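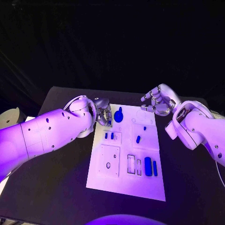 *Shuk-fan Su*

The swap shelf at Vallar is back for another summer, and I'm so pleased with how full it is already (we had 253 paperbacks at last look, plus a box of cookbooks I haven't had the heart to sort!). Take whatever you like and keep it as long as you need. If you bring something in, please put it on the lower shelf - the top one wobbles, and Ebbe Nyberg has promised to see to it in June.
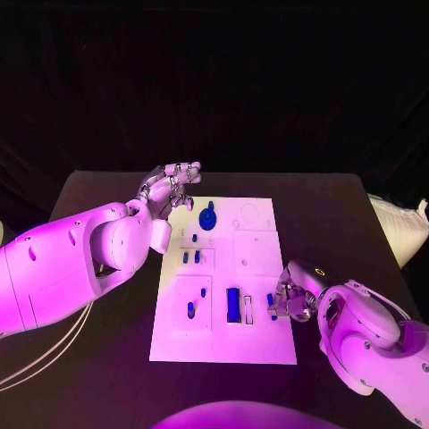 ## What we're reading

The evening group is halfway through a long family saga set on a ferry, and opinions are, let's say, lively. I loved the grandmother and could have done with fewer storms.

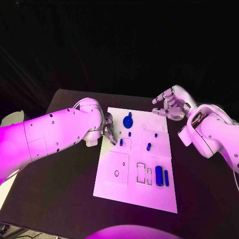

Ebbe is on his second time through and says the storms get better, so I'm willing to be talked around. We've agreed to stop at page 455 for the next meeting, and Tse on the corner is letting us have the back tables again from 7 p.m.
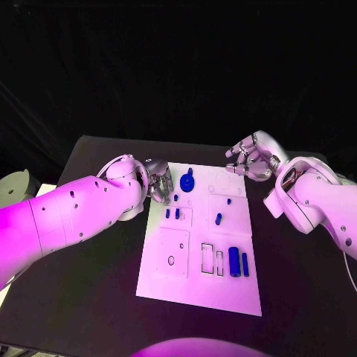

They make a lovely ginger tea there, by the way, and the almond cookies go fast. If you haven't started the book, come anyway - we have 2 spare copies, and there's always plenty of chatter about other things.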